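Painting a Dark Accent Wall Without Losing Your Weekend

Yaa Quartey
Last updated in November

I love a dark wall! I've done four of them now, and every one made the room feel bigger and cozier at the same time, which I can't explain and don't need to. These are the tips I send friends when they text me from the paint aisle.

Start with the old wall

Wash it first. A squirt of dish soap in a bucket of warm water is plenty, and then go over it again with clean water and let it dry overnight. Fill nail holes with lightweight spackle, let that dry too, and sand it flush. Dark paint shows every bump (every single one!), so run your palm over the patches with your eyes closed. You'll feel what you missed.

Light gray is a great color to leave on the other walls. It gets along with nearly everything and it hides scuffs better than white does. 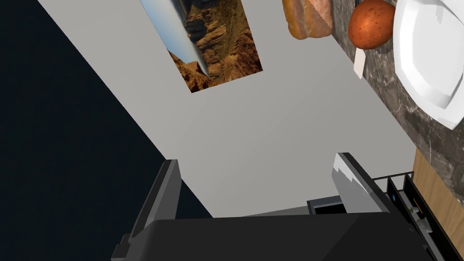

Prime with a tint

Ask the store to tint your primer gray. It saves you a coat of the expensive stuff, sometimes two. Roll it on thin, give it a full night, and knock down any fuzz with 80 grit wrapped around a sponge, then wipe off the dust. Use a lighter hand than you think you need.

Getting a crisp corner

Press the tape down with a plastic putty knife, then brush a little of the OLD color along the tape edge before you touch the dark paint. Any bleed comes out in the old color and disappears. Pull the tape while the last coat is still a bit soft, slowly, back over itself at an angle. If you get a ragged spot anyway, a small angled artist's brush fixes it in no time. 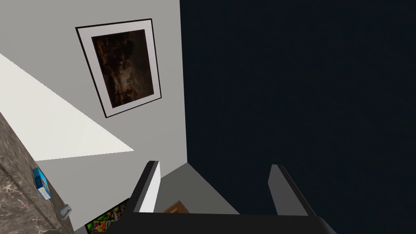

Picking the sheen is where I get really excited. Go matte! Shiny dark paint throws back every lamp in the room and shows all your roller marks. Navy so deep it's nearly black is my favorite, and I like to leave that wall bare and hang the art on the pale gray one beside it. A moody, dark picture can look lost on navy, but put it in a thin black frame with a wide white mat on gray and it sings. Wait 14 days before you scrub the new paint, and keep a little jar of leftover paint with the room name on the lid for touch-ups.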